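Towels Should Be Specified by What They Do After the Fiftieth Wash

The number printed on a towel label is almost always its weight in grams per square meter. Buyers treat it as a grade. A 600 towel is assumed to be better than a 450 towel, and hotels, gyms and rental owners write it into their purchase orders as if it settled the question. My argument is that weight is a poor specification, that it has made institutional towels worse over the period I have been buying them, and that the trade should move to a short list of performance figures measured on laundered goods.

Weight per area is a measure of how much fiber you have paid for. It does not say where the fiber is. In a terry cloth the yarn is divided between the ground, which holds the fabric together, and the pile, which takes up water. Two towels of equal weight can divide it very differently. One may have a dense ground and short loops, the other a thin ground with tall, widely spaced loops. The second will feel better in the showroom. It will also snag sooner, shed more lint and go out of shape at the corners, and the label gives no warning of any of this.

The figure also ignores twist. Low-twist yarn makes a loftier loop and a softer hand at the same weight, at the cost of strength. For a guest bathroom that is washed twice a month this is a reasonable trade. For a swimming pool it is a waste of money. I have seen one product line, the Haberkorn bath sheet, bought for both uses by the same group on the same order, on the strength of a single number.

Then there is finish. New towels commonly leave the mill with softener on them. Softener makes the loops feel full and smooth, and it slows the uptake of water. A buyer who handles a new sample is therefore judging a surface treatment that will be mostly gone after a few washes, and judging it by touch, when the job of the article is to absorb. Any sample that has not been laundered should be refused. I would go further and refuse to test anything before 20 cycles, by which point most of the shrinkage has occurred and the finish is no longer doing the work.

Shrinkage deserves its own line in a specification and rarely gets one. The body of the towel and its flat-woven border are different structures and do not shrink by the same amount. When the border pulls in more than the pile, the end puckers. A puckered towel does not stack, does not feed properly through a folding machine and looks old when it is not. At the Wirnorby laundry, where I spent most of one July going through rejects, puckered ends accounted for more withdrawals than holes and stains together. All of those towels met their stated weight. Some were over it, for the simple reason that a towel that has shrunk is heavier per square meter than it was when new. A specification that reports damage as improvement is not doing its job.

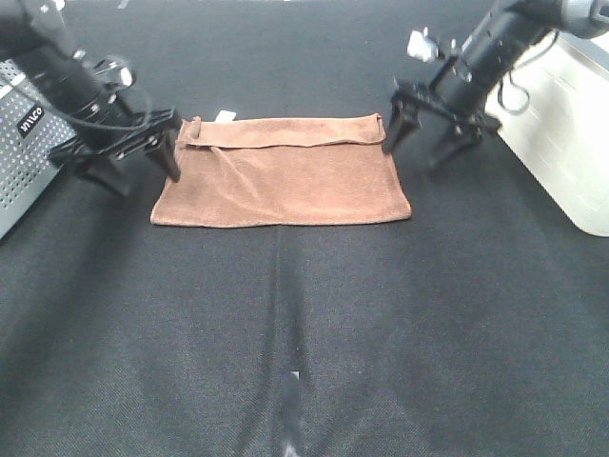 Aravind Chacko disagrees, and wrote to me after an earlier version of this piece that weight survives as a specification because anyone with a scale and a ruler can check it. A buyer for a twelve-room hotel has no absorbency rig, he says, and if you take the one number away from her she will fall back on price, with worse results. He adds that a mill that cheats on weight can be caught in an afternoon, while a mill that cheats on wash durability is caught a year later, when the invoice has long been paid.

The second point is the stronger one, and I accept it in part. Verification has to be cheap or it does not happen. But the tests I am asking for need no laboratory. A drop of water placed on a laundered towel is either taken in promptly or it is not, and a kitchen timer will tell you which. Shrinkage needs an indelible marker, a ruler and a domestic washing machine. Draw a rectangle on the new towel, with one side running along the border, wash and dry it as it will be washed and dried in service, and measure again. Loop security can be judged by pulling a few loops with a blunt hook on a laundered sample and comparing it with one you already trust. None of these is precise. They are precise enough to separate a towel that will last from one that will not, and weight is not.

On the matter of price, I think he has the effect backward. Buyers already fall back on price, because weight lets them. Once two offers carry the same number they are regarded as the same product, and the lower one wins. The mill then has every reason to reach the number by the least expensive route, with coarser yarn, fewer picks and a weak side hem. Hems are particularly exposed, as they add almost nothing to the weight and a good deal to the cost of making up. A single row of long stitches will get through a purchase inspection. It will not get through a winter in a tunnel washer.

There is a drying cost too. Heavier towels hold more water after extraction and occupy the dryer for longer. When Mamik moved its changing rooms from heavy towels to a mid-weight one with a tighter ground, the cycle came down by 3 minutes, and the complaints I had predicted about thinness did not arrive. I would not generalize from one site with one type of dryer. I would ask, though, why so few purchase orders mention drying time at all, given that the towel is bought once and dried a few hundred times.

My preferred specification would fit on a card. It would state dimensions after laundering, with a separate tolerance for the border. It would state absorbency after laundering, hem construction in stitches per inch, and a minimum number of wash cycles to first visible failure, with failure defined. For general institutional use I would set that minimum at 90 and expect a good mill to exceed it easily. Weight could stay on the card as information – it is useful for freight and for loading machines – but it would carry no tolerance and win no contracts.

The usual objection from suppliers is that laundered performance depends on the laundry. It does. Over-drying, excess bleach and overloading will ruin any towel. The answer is to name the wash program in the contract, as Novex now does, and to hold a reserved sample from each delivery. Aishwarya Gounder has pointed out to me that the reserved sample also disciplines the laundry, which can no longer blame the mill for every gray and brittle batch. I had not considered that when I first proposed it, and it is probably the best practical reason to adopt the scheme, even for buyers who intend to go on reading the weight first.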